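How to Make Cold Brew Concentrate at Home (and Take It With You)

I drank my first cold brew on a bus trip to Grirnitz and I remember thinking it tasted like somebody had taken all the sharp edges off my coffee. Then I looked at what I'd paid for it. So I started making my own, badly at first, and these days there is a jar of it in my fridge pretty much all year (yes, in winter too).

What follows makes a concentrate, meaning you water it down before you drink it. It keeps longer that way and takes up less room next to the milk.

What you need

1 cup of coarsely ground coffee
4 cups of cold water
A big glass jar with a lid
A fine mesh strainer
Cheesecloth, a nut milk bag or paper filters

I use a medium-dark roast from Talten, a little roaster in my town, but I've made perfectly good batches with the supermarket's own bag. Save the expensive light roasts for hot coffee. All those flowery notes pretty much vanish in cold water, and I was sad about it for a week.

Step 1: Grind it coarse

Think raw sugar or coarse sea salt. If you grind it too fine you get sludge at the bottom of the jar and a muddy taste, and straining takes forever! My hand grinder has numbered clicks and I set it to the second coarsest. If you buy it ground, ask for a French press grind.

Step 2: Combine and stir

Put the coffee in the jar first, then pour the water over it slowly. A lot of the grounds will float up and sit there like a raft. Take a long spoon and push them under until everything looks soaked, wait 5 minutes, and do it again.

Step 3: Leave it alone

Put the lid on and let it sit for 14 to 18 hours. I do this in the fridge, usually before bed, and strain the following afternoon. I once forgot a batch for two whole days and it tasted like wet bark, so set a timer on your phone.

Step 4: Strain twice

First through the mesh strainer to catch the big stuff, then through the cloth or a paper filter. Don't squeeze the cloth at the end – I know it's tempting, but you push all the fine bitter bits through. Let it drip while you wash up.

Step 5: Dilute and taste

Start with equal parts concentrate and cold water or milk. Taste it before you add ice, then remember the ice will thin it out more. I like mine a touch stronger than that, with oat milk and no sugar.

Taking it to go

A paper cup is fine for a short trip. Fill it to about a finger below the rim, then press the lid down all the way round with your thumbs, going over the seam of the cup twice. If you're using a straw, put it in last, once you've stopped moving.

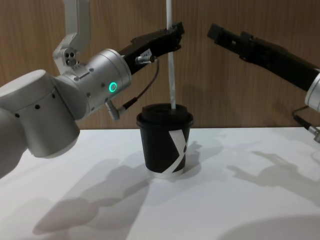
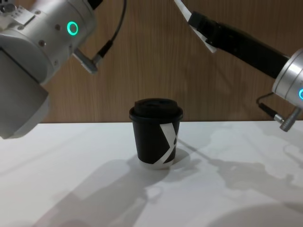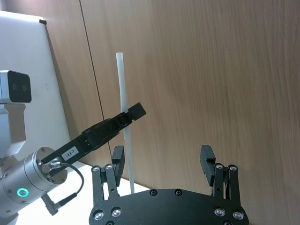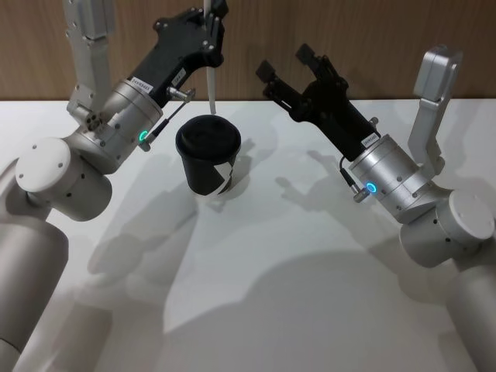 Black cups, white straw.

For longer trips I use a screw-top bottle and carry the ice separately in a small thermos. Ice that sits in the coffee for an hour gives you brown water, and you went to all that trouble.

If something went wrong

Too weak: use less water when you dilute. If it's still weak, steep the next batch a couple of hours longer before you reach for more coffee.

Too bitter: your grind is probably too fine, or it sat too long. A tiny pinch of salt will rescue the jar you've got.

Cloudy: run it through a paper filter once more. It's slow, but it works. A bit of haze is harmless, by the way, and I usually leave it.

Sour: this one is normally the beans. Try a darker roast.

How long does it keep?

I finish mine within 7 days. It's still drinkable after that but it starts to taste flat, a bit like cardboard. Once you've mixed it with milk, drink it the same day. You can also freeze the concentrate in ice cube trays, and those cubes in a glass of cold milk are my favorite thing from June right through to September.

The used grounds go on my compost. Let them dry out on a tray first if you're keeping them in a kitchen bin, or you'll get fuzz.

Last updated May 11, 2026. I changed the steeping time after switching to the fridge – the old version said 12 hours, and that was for a jar left on the counter.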